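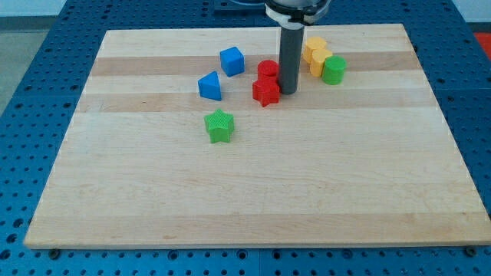
Bass Player Wanted, Fultcombe Area

The Ranus are a four-piece wedding and party band that has been a three-piece since our bassist moved to the coast to raise goats. We wish him well. We would also like our amp back.

What we play: Motown, some country, the eleven songs every wedding asks for and one original that clears the floor. You will be expected to play "Brown Eyed Girl" with a pleasant face. If you slap, please slap at home.

What you need: your own bass, a car that starts, and a dark jacket that closes. Reading music is nice but two of us can't, so you would mostly be showing off. Backing vocals are a plus. Lead vocals are taken, and Nahuel Montecinos is not giving them up.

When: rehearsals are Thursday nights above the Escobar tire shop, 30 steps up, no elevator — consider this before buying a large cabinet. We have bookings through August, mostly Saturdays, and a retirement party where the guest of honor has asked for polka.

Pay: $200 a gig, same for everybody, plus whatever the caterer lets you have. Gas money if the drive is over 60 miles. Rehearsals pay nothing, but there is usually pizza and a long argument over tempo.

Auditions: learn any three songs from the list (ask and we'll send it) and come play them with us twice, once at the right speed and once at the speed our drummer prefers. Takes half an hour. We'll call you either way, which is more than the last band did for me.

Write to Emiliano Henríquez through the Contact page, or leave a note at the tire shop counter. Please say which songs you refuse to play. Everyone has a few, and it saves time later.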